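Chapter 14
The Box Comes First

What this chapter covers
Choosing a box before you choose anything else
The mailer and its parts
Setting up a packing surface
Inside measurements and outside measurements
Folding, closing and reopening

I packed my first paid order in a shoebox. I'm telling you this right away so you know who you're dealing with! It was a set of small stoneware dishes, I wrapped them in newspaper, I put the shoebox in brown paper, and I wound so much tape around the whole thing that the customer in Lockyer wrote to ask if there was a trick to getting in. She ended up using a bread knife. The dishes were fine (I still count that one as a win) but she never ordered from me again, and I don't blame her one bit.

In the last chapter we talked about wrapping, and I know some of you came away thinking that wrapping is the main event. It's certainly the fun part. But if you've been packing along with me, you've probably already run into the trouble with doing it first: you wrap the mug beautifully, you go looking for a box, and the mug is now too fat for the small one and rattles around in the big one. So you unwrap it. Then you wrap it again, a bit grumpier. I did this for most of a year.

So from now on we start with the box, open and empty on the table, before anything else comes off the shelf.

14.1 Getting to know the mailer

There are plenty of kinds of carton out there, and we'll meet the big tape-shut ones in the next chapter. For this one I want you to get comfortable with the die-cut mailer. "Die-cut" just means that the shape was stamped out of a flat sheet of corrugated cardboard, slots and flaps and all, so you can fold it up by hand. The base, the walls and the lid are usually all one piece. When I opened my little shop in Hastley I bought a bundle of 300 of them and thought I'd never get through the lot. They were gone by spring, and I've loved them ever since.

A mailer has a shallow tray at the bottom and a lid hinged along the back wall. At the upper corners of the lid you'll often find small rounded flaps, and these tuck down inside the tray when you close up. Students call them ears, and I've given up correcting them. Some styles have extra tabs on the sides or along the front edge. Makers differ a lot here, so get one of yours out now and have a good poke at it before you read any further.

Try this before moving on. Fold a mailer up, close it, open it, and lay it out flat again. Do that until you can do it while talking to somebody. The creases will feel stiff the first time or two, and if a wall won't stand up, run your thumb firmly along the fold on the inside and try again.

14.2 A place to work

You don't need a packing room. I've packed on an ironing board, on a chest freezer and once, during the Flernier craft fair, on the tailgate of a car in the rain, which I can't recommend. What you do need is a surface that's a good height for you, with the box in the middle and enough free space on both sides of it for your elbows.

I like a plain cloth over the table. It keeps a glazed foot from scratching the tabletop, it stops small things rolling off quite so fast, and a box sitting on cloth doesn't skate away from you when you push a flap in. Pick one solid color if you can. My first one was a flowered tablecloth and I lost an earring in it for two days, in plain view the whole time.

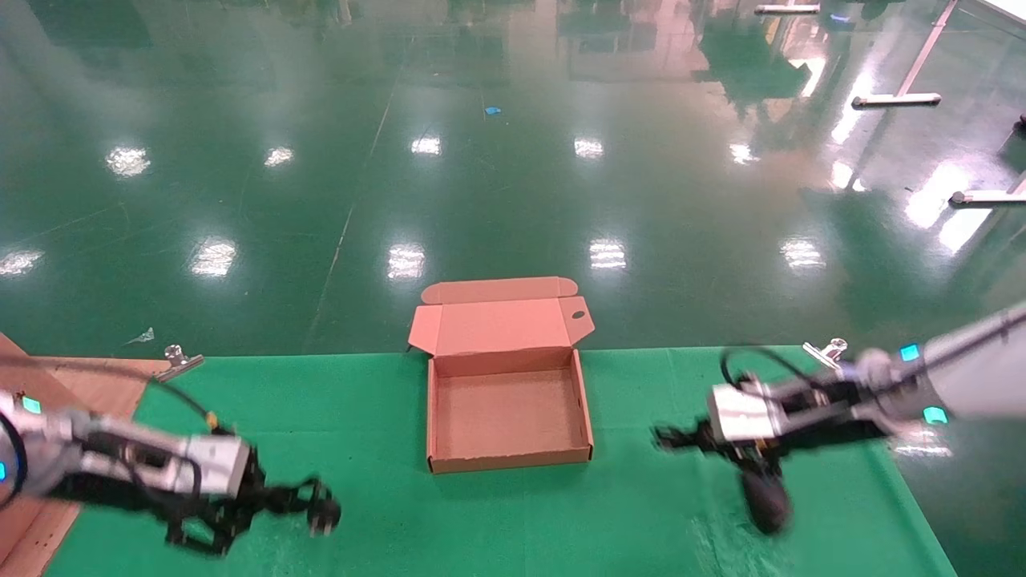
Put the box down square to you, with the front wall nearest your stomach and the lid folded back out of the way. It sounds fussy, I know! But a box that sits crooked gets packed crooked, and you'll be reaching around the lid all afternoon if it's standing up on your side. With the hinge at the back you can see straight down into the tray and both hands can come in from the sides.

Does the lid keep flopping forward onto your hands? Mine does, especially on new boxes. Bend it back past upright a couple of times, gently, and it should learn to stay. Go easy, though, as the hinge is a crease like any other and you can wear it out.

Keep the rest of your things off the cloth until you want them. I keep tissue on a shelf to my left and labels on a stool to my right, and the tape lives on a hook because I will otherwise put the box down on top of it. You'll find your own arrangement. Left-handers will want to flip mine over.

14.3 Inside and outside

Now for the one bit of arithmetic in the chapter, and it's a short one, I promise.

A box has two sets of measurements. The inside ones tell you what will fit. The outside ones are what you need when you work out the postage. Cardboard has thickness, and where the walls fold over double, it has that thickness twice, so the two sets never match. Check which set your supplier is giving you. I once ordered a batch of trays for our Flastov plates going by the outside numbers, and every single plate stuck by a hair. You could get one in if you leaned on it. You should not lean on a plate.

Measure from inner wall to inner wall, down at the base, in both directions. Then measure the depth from the base to the top edge of the wall, and remember that those tucked flaps need a little room too when the lid comes down. Write the numbers on a sample box in marker and hang it up where you can see it. Mine has been on the same nail for years and it has saved me more grief than any spreadsheet.

Once you have the inside size, take off the space your padding needs on every side, top and bottom included. What's left is the biggest thing that box should carry. It's always smaller than you were hoping.

A word on weight, while we're here. My kitchen scale reads in grams, and one of our regular parcels comes to 899 with everything in it, box and all. I weigh the empty box first and jot that down, then the full one, and the difference tells me if I've gone wild with the tissue again.

14.4 Looking before you load

Before anything goes in, give the empty tray a look and a feel. Are the four walls standing straight? Is the base lying flat, or is it bowing up in the middle? Run a finger along the inside edges for scraps of card left over from the cutting. These get under a piece and press on it, and they look awful to the person who opens the parcel. Then close the lid once with nothing inside. If it won't shut nicely empty, it certainly won't shut nicely full.

Crushed corners go in the reject pile. So does anything that's been damp, even if it has dried out since, as the board never gets its stiffness back. I don't throw rejects away. They get cut up into dividers, and we'll be using some in the exercises.

14.5 Closing up

Bring the lid forward slowly, guide the ears down inside the side walls, and press the front edge home. If your box has extra tabs, follow the order the maker gives you. You should meet a little bit of resistance and no more. If you find yourself holding the lid shut with your forearm while you hunt for tape, the box is too small, and I say that with love.

Then open it again, slowly, the way your customer will. What do they see first? Does anything shift when the lid goes up? I still do this with every new product, and I still end up changing things.

Warm-up exercises

1. Fold up three mailers of different sizes. Measure the inside and the outside of each one and write both sets on the lid.

2. Pick something sturdy from your kitchen (a can of soup is perfect). Choose a box for it by eye, then check your choice with a ruler, allowing for padding all around.

3. Set up your table for packing and close 26 empty boxes in a row. Notice what you keep bumping into, then move it.

4. Cut a damaged box into dividers that fit snugly across one of your trays. Keep these somewhere safe, as you'll want them for the glassware in section 14.6.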